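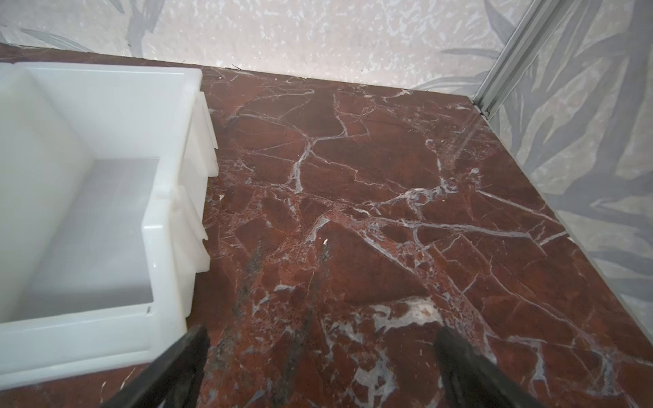 大理石台面上的白色半透明塑料箱

Lesetance 社区营养小组 十月例会纪要

时间:下午两点开始,四点十分结束
地点:Stendholm 楼二层活动室
主持:Necati Kaplan
出席:小组成员十四人,另有两位新朋友旁听
请假:周敏(出差)、老梁

一、上次纪要
没有异议,通过。梁姐指出上次把“亚麻籽”写成了“亚麻仔”,已改。

二、膳食纤维月的进展
Necati 先讲了一下开展以来的情况,大家都很兴奋!报名表一共收回100份,比春天的减盐活动多出一大截,而且有不少是整家一起报的。参加的人每天记三样东西:主食里有没有粗粮,吃了几种蔬菜,喝了几杯水。记录本交回来的质量非常好,有位阿姨连豆子泡了几个小时都写上了,看着真让人高兴。

小罗把全部记录录成了表格,到开会前一共2658条。她说最明显的变化在早餐:第一周很多人写的是白粥配馒头,到第三周燕麦、杂粮馒头、蒸红薯明显多起来了。午饭变化不大,上班的人说食堂没得选。讨论下来,大家觉得午饭可以先从加一份绿叶菜做起,不要一上来就要求换主食。

有人反映头几天肚子胀。陈医生解释,纤维加得太快,肠道里的细菌一下子多了很多“口粮”,产气自然就多,建议每隔几天加一点,同时把水喝够。肠胃有老毛病的、正在吃药的,先问自己的医生。这段话很实用,会后由她写成半页纸,附在记录本第一页。

旁听的一位先生问,吃纤维粉行不行。陈医生的意思是能从食物里吃到最好,豆子、全谷、蔬菜水果里还有别的营养一块儿进来,粉剂可以当补充,别拿它顶饭。

三、豆类品尝会
定在下个月,地点借 Verel 中学的食堂。阿芳报了菜单初稿:鹰嘴豆泥、红豆糙米饭、黑豆炖南瓜、凉拌毛豆,还有一道扁豆汤。扁豆汤是 Necati 家里的做法,加柠檬汁和一点孜然,上回他带来一保温桶,几分钟就见底了,这次大家点名要双份!

讨论要点:
 红豆饭的糙米比例,阿芳原定一半,改为三分之一,照顾第一次吃的人。
 每道菜前面放一张小卡,写配料和做法,字要大。过敏原单独用一行写,芝麻尤其要写清楚(鹰嘴豆泥里有芝麻酱)。
 干豆一律提前一晚泡好,芸豆必须彻底煮透。菜单里暂时没有芸豆,如果临时加,由阿芳本人负责煮。
 盐统一少放,桌上备柠檬、醋和香草,让大家自己调。
 小朋友那桌做“猜豆子”,小罗准备了18种豆子的名字贴,现场配对。这个点子大家一致叫好。

预算方面,食材从活动结余里出,不向参加的人收费。碗勺请大家自带,忘带的可以现场借。

四、Endale 菜园供菜
Endale 菜园那边回话了,愿意每两周给我们留一批当季菜,眼下有羽衣甘蓝、胡萝卜和甜菜根。甜菜根一提出来会场就热闹了,喜欢的特别喜欢,不喜欢的说有土味。阿芳建议整个带皮烤,凉了再剥,切块拌酸奶,味道温和很多,她下次会上带一份来给大家尝。
取菜由小罗和小何轮流,叶菜当天分掉,根茎类可以放到下一周。

五、冬季讲座选题
收到的建议比较散,逐个过了一遍:
 怎么看食品标签上的纤维和糖:赞成的人最多,定为第一讲,陈医生主讲。
 老年人吃得少怎么保证蛋白质:定为第二讲,主讲待定,Necati 去联系。
 发酵食物和肠道:很有意思,不过说法太多,陈医生想先查一查资料再决定怎么讲,放到开春。
 “排毒果汁”:有人提议请人来讲好处,讨论后不列入。可以在第一讲里顺带比较一下整个橙子和一杯橙汁的纤维差别,陈医生说她会当场榨一杯给大家看。

六、其他事项
旁听的两位朋友都表示愿意加入,欢迎!其中一位会排版,已经被小罗“抢”去做食谱小册子了。
小册子目前收到食谱超过一半,还缺汤类和孩子的加餐,请大家翻翻家里的本子。
活动室的电磁炉有一个灶眼不热,小何去报修。

七、待办
 陈医生:半页纸的纤维增量说明;第一讲提纲
 阿芳:品尝会菜单定稿和采购单;烤甜菜根
 小罗:记录汇总图,下次会上展示;豆子名字贴
 小何:电磁炉报修;和 Endale 菜园确认第一次取菜的时间
 Necati:Verel 中学食堂的借用手续;第二讲主讲人;扁豆汤双份

下次例会仍在原地点,下午两点。

记录:小何
校对:梁姐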